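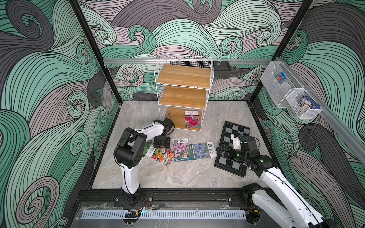

**Thread: Skemine at the Gagnon - who's been?**

**karine_simard** - 1/6/22

We went to the opening weekend of Skemine and I have been talking about it ever since, so now it's your turn to listen! It's a puppet show about a girl who lives in a lighthouse and a very grumpy heron who wants her sandwiches. That's pretty much the plot. My two (ages four and seven) were glued to it from the first song to the bows.

The theater is the Gagnon, the little one with 223 seats, and I'd go as far forward as you can get. The heron comes down the aisle in the second half and the kids near the front got to "feed" him. My four-year-old is still telling strangers about it.

Wilfredo Pangilinan plays the heron and also does the voice for the grandmother, sometimes in the same conversation, and he's wonderful at it.

**rejgirard**

Glad you had fun, and I agree about Pangilinan, but I thought the first half dragged. The storm bit goes on for ages with no talking at all. I had a three-year-old on my lap asking when the bird was coming back. Loved the second half.

**puddlejumper9**

Oh no, the storm was my favorite part! All that blue cloth coming over the seats and the drum going underneath - I had goosebumps, and I'm a grown woman who was only there to hold coats. My niece grabbed my arm and didn't let go until the lamp came back on.

I will say it's loud. If your kid is jumpy about noise, maybe sit by the side doors.

**keegan_l**

How long is it, start to finish? The Gagnon website says one thing and the ticket says another.

**karine_simard**

We were in at 2 and out by 3:25, and that's with a 20 minute intermission. The line for the bathroom ate up all of that, so go before if you can. There are snacks in the lobby but they ran out of everything except raisins by the time we got there.

**keegan_l**

Perfect, that works with nap. Thanks!

**isabelle_c**

Did anybody else see their last one, Rilto? Same company, with the snail and the mailman. I thought that one was better written, to be fair to rejgirard. The jokes worked for the grownups too, and in Skemine there are maybe two lines aimed over the kids' heads. But the puppets are SO much better this time. You can see every feather move when the heron gets mad.

**rejgirard**

Yes! Rilto was tighter. My older one still does the snail voice at dinner. I'd rank them Rilto first, Skemine second, and that thing with the trumpets a long way back.

**puddlejumper9**

Excuse me, the trumpet one was great.

**rejgirard**

It had one song. They did it four times.

**puddlejumper9**

And it was a GOOD song.

**karine_simard**

I missed Rilto completely and now I'm sad. Are they bringing it back?

**isabelle_c**

The program said they're hoping to in the fall, no dates. I signed up for their email list at the merch table. They had little felt herons there too, 9 dollars each, and we came home with two after a short and tearful discussion.

**mossy_oak_mom**

Question for those who've been - would an 11-year-old hate this? I have a five-year-old who'd love it and a big brother who rolls his eyes at everything.

**isabelle_c**

Mine is ten and he started out slumped way down in his seat. By the sandwich chase he was laughing harder than his sister. He also wanted to know how they work the neck (two people, I think, one on the head and one behind). After the show the cast came out to the lobby and let kids try moving the wings, and he went back for a second turn. I'd chance it.

**rejgirard**

I'd say 11 is pushing it. Anything from four to eight is the sweet spot. But if he likes making stuff, the puppets alone might win him over.

**mossy_oak_mom**

He does like making stuff! OK, I'm going to get three tickets and not tell him there's singing.

**karine_simard**

There's a lot of singing. Have a great time! They've got 5 shows left, and the later ones were filling up when I looked this morning. Row C, if you can get it, on the left - that's the aisle the heron uses.

**keegan_l**

Just booked row D left. Heron or bust.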